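Speaker notes: Teaching by hand, teaching by remote
Garba Amadi, Gestum
Slot is 20 minutes plus questions. Clicker is on the lectern.

Slide 1. Title
Say who I am and what group I'm in. Thank Zinhle Nkuna for the invitation. Mention that Osaze Nwankwo did most of the drawer work and is in the room, so hard questions can go to him.

Slide 2. What we wanted
We wanted a robot arm to open a drawer in a small parts cabinet, take out one part and put it on the table. We did not want to write the motion by hand. We wanted to show it. So the question for the talk is how you do the showing.

Slide 3. Three ways
Go slowly here, people mix these up.
First, you hold the arm itself and push it through the motion. The joints record where they went.
Second, remote control. You move a leader arm at a desk and the robot copies it.
Third, you leave the robot out completely. You hold a gripper in your own hand, with a camera on it, and do the task. The robot learns from that later.

Slide 4. Pushing the arm
Good for big, slow moves. Bad for drawers. Your hands end up in the camera view, and the arm is heavy enough that people tug at it. We recorded 69 demos this way and stopped.

Slide 5. Remote control
Somtochukwu Okafor ran this part on the Cloltska rig. What you record is what the robot can do, so nothing has to be translated. The cost is time. You can't feel the drawer catch, so you slow down before you touch it. We kept 163 demos. New operators needed most of a morning before theirs were usable.
PAUSE. Ask who in the room has used a leader arm.

Slide 6. Hand-held gripper
Much faster. We kept 691 demos, from 8 people. You feel the drawer stick and you correct without thinking about it.
Two problems. People move faster than the arm can follow, so we had to slow the playback down. And people reach from angles the arm can't get to. Brunello Lombardi wrote a check that throws those out. Skip the details unless someone asks.

Slide 7. Rules we gave the demonstrators
Start back from the cabinet with the jaws open.
Keep your other hand out of view.
If you miss the drawer, go on and fix it. Don't restart. We want the recoveries.
Move the cabinet a little between demos.

Slide 8. Clear drawers
Clear fronts are hard. Reflections move when the camera moves, and a pale part is easy to lose against a pale background. Changing the cabinet's angle between demos helped more than adding lamps did.

Slide 9. What I would do next time
Start with the hand-held gripper, then add a small set by remote control on the real arm for the last bit of the reach. Leave the video running here and take questions from this slide.
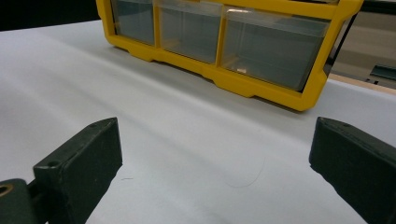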